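## 4. Running the hand-held gripper station on open day

This section covers the visitor station in Room 136 of the Prandville building. Read section 3 (power and tracking) first. Questions go to Lâm Khổng, extension 1817.

### 4.1 Before the doors open

1. Switch on the tracking computer and wait for the green status line.
2. Set both grippers on the table and check that each marker plate is tight. A plate that wobbles will spoil the recording.
3. Run the cables off the sides of the table, down to the floor. Leave enough slack for a tall visitor to lift both hands to shoulder height.
4. Load the task list named "Clastumham" and pick the liner task.

> **Caution:** Keep visitors on the near side of the table. There are cables on the floor beyond it.

### 4.2 Showing the task

The liner task uses a wastebasket and a plastic bag. The goal is to fit the bag inside and fold its rim over the outside of the basket.

1. Stand at the table with the wastebasket in front of you.
2. Take one gripper in each hand.
3. Press the foot switch once to start recording.
4. Open the bag into the basket, then work the rim down over the edge a little at a time. Go slowly so people at the back can follow.
5. Lower both grippers and press the foot switch again to stop.

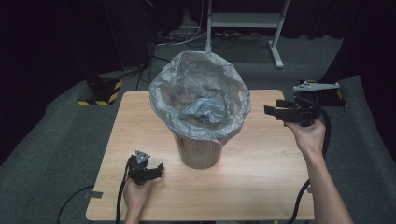
6. Save the take, or press Delete if a marker was hidden for more than 2 seconds.

**Note:** Sleeves and lanyards often cover the markers. Ask visitors to roll up long sleeves before they start.

### 4.3 Letting visitors try

Hand over one gripper first, then the other. Most people squeeze too hard and tear the bag. Spare liners are in the Lykkegaard crate by the door.

Children under 12 may use one gripper with an adult holding the other. Stop the take if anyone steps over a cable.

### 4.4 Closing down

Stop taking new visitors when the last tour leaves for Plollville. Copy the day's takes to the shared drive, shut down the tracking computer, and put the grippers back in their case with the plates facing up.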